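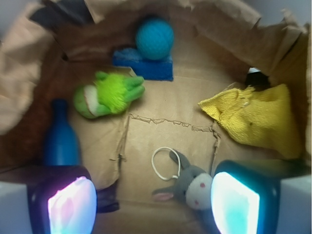
Lit fingertips and the brown box

Subject: Re: [mokodstead-video] clips out of order after card copy

On February 11, 2020, a list member wrote:
> Copied a card from the December shoot with Borker and the long
> takes are in pieces. 20 files, some play fine alone but there's
> a tiny gap at every join when I drop them on the timeline. Is the
> card dying? Do I need to run recovery on it? I have not
> formatted yet.

Don't format. And don't run recovery, card is probably fine. Quick answer, am between things.

The camera splits long takes by file size. Normal. The gap comes from dragging the clips out of the folder one by one – the audio doesn't line up at the joins unless something reads the index files too. Borker only copies the video folder by default. Had the same thing with the Henriques transfer, lost an evening to it.

What I'd do:

1. Copy the WHOLE card, every folder, even the ones that look empty. Don't rename anything.
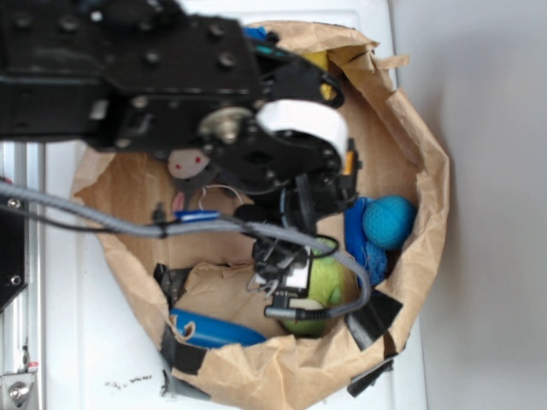 2. Open the copy in Tosska and use import from card, not import files. It should show 3 or 4 long takes insted of 20 bits.

3. Check one join by ear before you do the rest.

If Tosska complains about a missing index then the first copy was bad, go back to the card and do it again with another reader. Mine was a cheap reader all along.
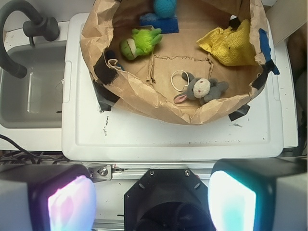
Also look at the project settings. If it opened as 540 because of the proxies you'll think the footage is soft and it isn't. Switch proxies off, look again.

File sizes – my longest take came out at 745 MB in proxy form and played clean right through, so size alone is no problem.

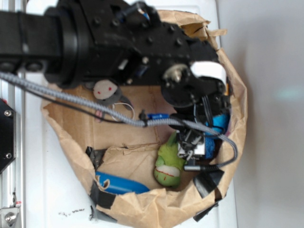

One more thing, set the lock tab on the card befor you plug it in. Some machines write junk folders to it.

Post the list of file names if it still has gaps, I'll look tonight.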